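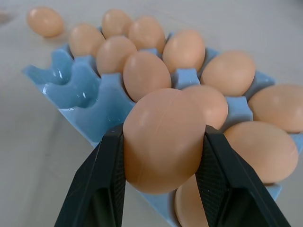

Service charge estimate vs actual on leasehold flats - how much weight?

Forum: Buying and Selling > Leasehold

cobbleyard
Posted Tuesday 19:42
Looking at a two-bed in Plurano Court, second floor, 100 years left on the lease. The listing gives a service charge figure but the small print says it is the estimate for the current year. The agent (Juhl) says actuals "normally come in close". I have asked for the accounts and been told they come with the management pack, which I only get after an offer is accepted.
Is it normal to offer on the estimate alone? The same agent has another flat in the block at a higher price and that listing shows no charge at all.

tenbyfour
Posted Tuesday 20:05
Normal, yes. The pack is usually ordered by the seller's solicitor once a sale is agreed, and the seller pays for it. Ask the seller for the last 3 years of year-end statements instead. They will have been sent copies. It costs them nothing to scan them.

lintel_mk2
Posted Tuesday 20:11
Agree on the statements. Look at three lines in particular: buildings insurance, reserve fund contribution, and the balancing charge at year end. If there is a balancing charge every year then the estimate is being set low.

Rondadari
Posted Tuesday 20:30
I would not put much weight on any of it. The charge is whatever the works cost. A low estimate on a block with a flat roof tells you nothing. What matters is the reserve fund balance and whether a major works notice has been served.

tenbyfour
Posted Tuesday 20:38
Quote: "I would not put much weight on any of it."
Don't agree. Past actuals show how the managing agent budgets, and that carries on from year to year unless the agent changes. Reserve balance matters too, but it is one number on one date. I have seen a healthy balance spent on a lift the following spring.

Rondadari
Posted Tuesday 20:52
Which is my point. The statements for the years before the lift would have looked fine.

lintel_mk2
Posted Tuesday 21:03
You need both. Also check how the lease splits the cost. In my block it is by floor area, so the two-beds pay more than an equal share. Some older leases use rateable value and the percentages don't add up to the whole.

cobbleyard
Posted Tuesday 21:20
Thanks. The seller has sent statements for two of the years, the third is "being looked for". Balancing charge in both, the larger one up to 7 per cent over the estimate. Managing agent is Varno. Reserve fund is shown as a contribution only, no balance given.

hallway_cupboard
Posted Tuesday 21:34
Varno took over our block in December. Statements are laid out the same way - the balance is on a separate sheet headed "funds held". Ask for that by name. Can't comment on their budgeting yet as we haven't had a year end from them.

tenbyfour
Posted Tuesday 21:41
An overrun of that size is not alarming on its own. Use the higher actual in your monthly sums and ignore the listing figure.

Rondadari
Posted Tuesday 21:50
And find out who is responsible for the windows before you offer. It is in the lease, and the lease can be bought from the Land Registry without waiting for anyone.

cobbleyard
Posted Tuesday 22:08
Lease ordered. Have asked Juhl for the funds held sheet and whether any works notice is open. Will hold off on the offer until I have the sheet.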